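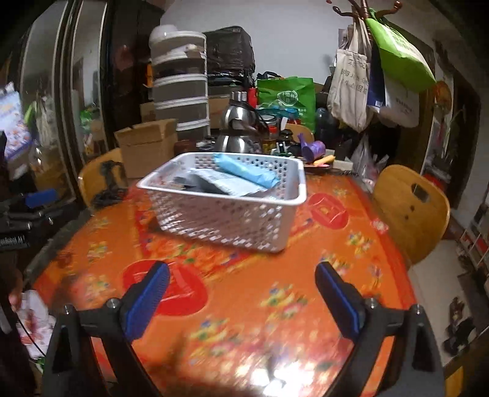
Gripper over the table, packets in the white basket. Truvcombe.

Print this page
E-mail this page

Flundach Home Services – Workplace Automation Group
Minutes of the meeting held 24 Sep 2022, Truvcombe office

Present: operations (chair), two packing staff representatives, one home-visit staff representative, training, payroll, health and safety. Kelton joined by phone for items 3 and 4.
Apologies: Sugiyama depot.

1. Minutes of the previous meeting
Approved with one correction. Under item 6, "shift lead" should read "line lead".

2. Matters arising
The wrist supports ordered for packing have been delivered and issued. The request for a second charging shelf is still with purchasing.

3. Hand-held gripper work
Operations reported 1489 recorded picks to date, of which 123 were rejected at review. Most rejects were for picks started before the fingers were fully open. Staff are to open the fingers fully and pause before moving toward the item.

The home-visit representative said that work on household tables is slower than work at the packing bench. Glossy table coverings give bright reflections, and there is often little clear space around the basket. The group agreed that the hourly target set for the bench will not be applied to home visits. Training will propose a separate figure.

Kelton asked whether soft wrapped packages and small packets should be logged as one item class. Packing staff preferred two, as the grip is different – a soft package can be taken by a fold, a packet has to be taken across its width. Two classes agreed.

The blue finger pads were discussed. Health and safety asked for a check of pads and screws at the start of each shift, to be initialed on the existing tool sheet. No new form.

4. Changes to packing roles
Operations confirmed that the first automatic station at Sugiyama is planned for January. It will take over basket loading on one line. Five posts on that line will change. No post will be closed before the station has completed its trial period.

Packing staff asked what the changed posts consist of. Operations answered that the duties are clearing stoppages, handling items the station refuses, and recording with the hand-held tool. The representatives noted that the last of these is new work and is not in the present job description. Payroll to advise on the grade before the descriptions are reissued.

Staff also asked whether individual pick records would be used in performance reviews. Operations stated that they would not. The representatives asked for this in writing – agreed.

5. Training
Of the staff booked for the basic course, 101 have completed it. The evening session was poorly attended and will be moved to the start of the late shift, on paid time.

6. Any other business
Gloves: the medium size is out of stock at Truvcombe. Stores to transfer a carton from Kelton.

Actions
Operations – written statement on pick records.
Payroll – grade for changed posts.
Training – proposed home-visit figure; revised course times.
Health and safety – add pad and screw check to tool sheet.
Stores – glove transfer.

Next meeting: at Sugiyama, date to be circulated by operations.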